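Suture (surgery)

A suture, known to most people simply as a stitch, is a length of thread used to hold the edges of a wound together while the body gets on with its own slow work of healing. The word comes from the Latin for sewing, and the craft is very old indeed - linen, hair, silk and dried gut have all been pressed into service over the centuries.

Threads are usually sorted into two families. Absorbable ones break down inside the body and never need to be taken out, while the others stay as they are until someone removes them, often after 5 days or more on the face and a good deal longer over a joint. Pin-yu Shek, in her fond history of the subject, The Clivilari Thread Book, lists 705 named patterns and knots, many of them small local variations on one another.

The simple interrupted stitch, in which every loop is tied separately, remains the one most students meet first. A running stitch is quicker to place, though a single break can loosen the whole line.
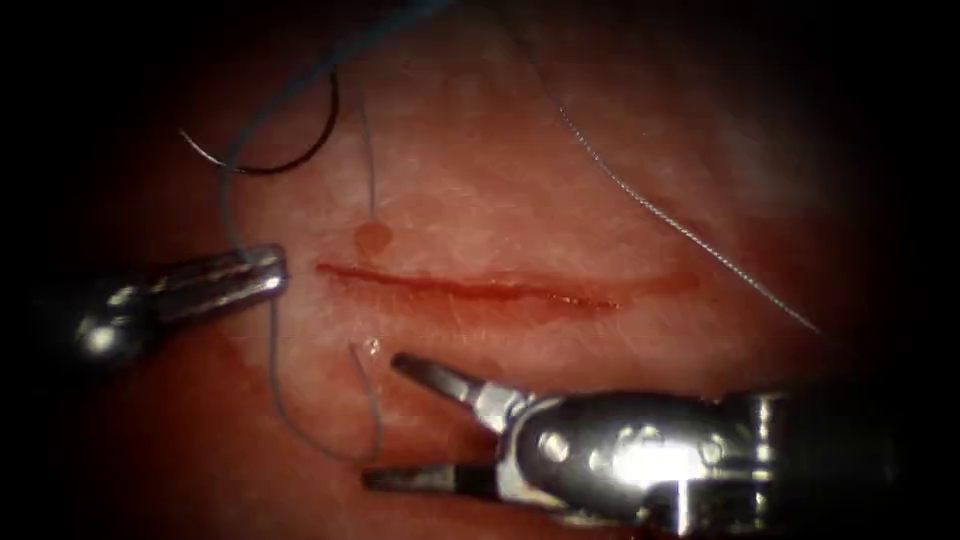 A straight incision before closure, with its edges still apart.

Deeper wounds are commonly closed in layers, beginning at the bottom and working up toward the skin.

See also: Surgical knot, Catgut, Wound healing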